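Weltby Bedding Size and Fit Tables

README for release 2

Category: Household data / Textiles / Open tables

Weltby is a set of plain text tables giving the finished measurements of sheets, duvet covers, pillowcases and mattress protectors, together with the mattress sizes they are sold for. It was put together for people who write size guides, run small linen hire firms or need to convert between British, Danish and Korean bed sizes.

Last updated: Feb 1, 2022
Maintainer: Asger Hedegaard
Measuring: Yu-na Yoo, Barry Greenwood
Checking and Korean labels: Kyu-ri Song

## Contents

- items.csv: 294 rows, one per measured item
- mattresses.csv: 20 rows, one per nominal mattress size
- wash.csv: 154 rows, repeat measurements after laundering
- labels.csv: size names as printed on packaging, in English, Danish and Korean

All files are UTF-8, comma separated, with a header row. Lengths are whole millimetres. Empty cells mean the measurement was not taken. Zero is never used for a missing value.

## Fields in items.csv

item_id: text, unique, stable between releases
kind: one of flat, fitted, duvet, pillow, protector
label_id: key into labels.csv
width, length: finished size, hem to hem
depth: fitted sheets and protectors only
fibre: as stated on the care label, lower case
weave: percale, sateen, jersey, flannel or unknown
closure: button, popper, zip, envelope or none

Release 1 had a single "size" column holding strings such as "135x200". It has been split into width and length. Scripts that read the old column will fail, and no compatibility column is planned.

## How the measurements were taken

Items are laid flat on a table, smoothed by hand and measured three times with a steel tape. The middle value is recorded. Fitted sheets are turned inside out and the corner seam is measured from the fold to the start of the elastic. Elastic is not stretched. Jersey is left for an hour after unfolding before it is measured.

Wash tests follow the care label. Each item in wash.csv is washed and line dried, then pressed only if the label asks for it. The cycle column gives the number of washes completed at the time of measuring. Detergent is not recorded.

## Mattress depth

Depth is the least reliable part of the set. Sellers use it to mean the depth of the mattress, the depth of the sheet pocket, or the largest mattress the sheet will go over. Weltby stores the pocket depth in items.csv and the mattress depth in mattresses.csv. The two should not be compared directly. A sheet needs enough extra cloth to turn under the edge, and the allowance varies with the elastic.

Toppers are not included in mattress depth. Add them before looking up a fit.
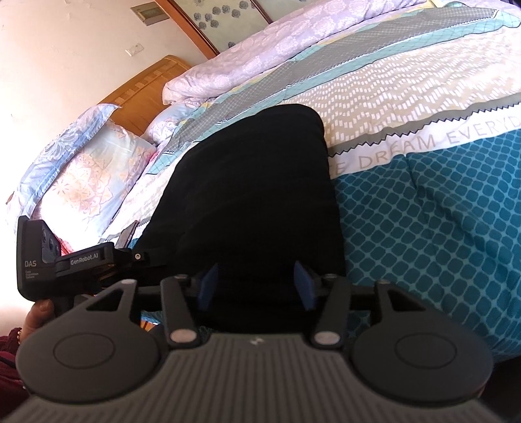
Gripper in front of a bed.

## Known problems

- Two duvet covers share a label but differ in length. Both rows are kept.
- "Super king" is used for more than one width in labels.csv. Join on label_id, never on the printed name.
- Flannel is under-represented in wash.csv.
- Pillowcase length excludes the inner flap. Oxford borders are included in both directions, so Oxford cases look larger than the pillows they fit.
- Bunk and cot sizes are absent. Seo-ah Oh has a draft cot table, expected in June.

## Checks

Run check.py from the top folder. It tests key uniqueness, units, allowed values and whether every label_id resolves. Warnings about missing depth on protectors can be ignored. Any other warning should be reported with the row and the file name.

## Corrections

Send the item_id, the field and the new value, plus the method used if it differs from the one given here. Measurements copied from packaging are not accepted for items.csv but may be used in labels.csv.

Related items

Bastos Towel Weights
Dralik Curtain Header Tapes
Flirnico Care Symbol List
Weltby release 1 (archived)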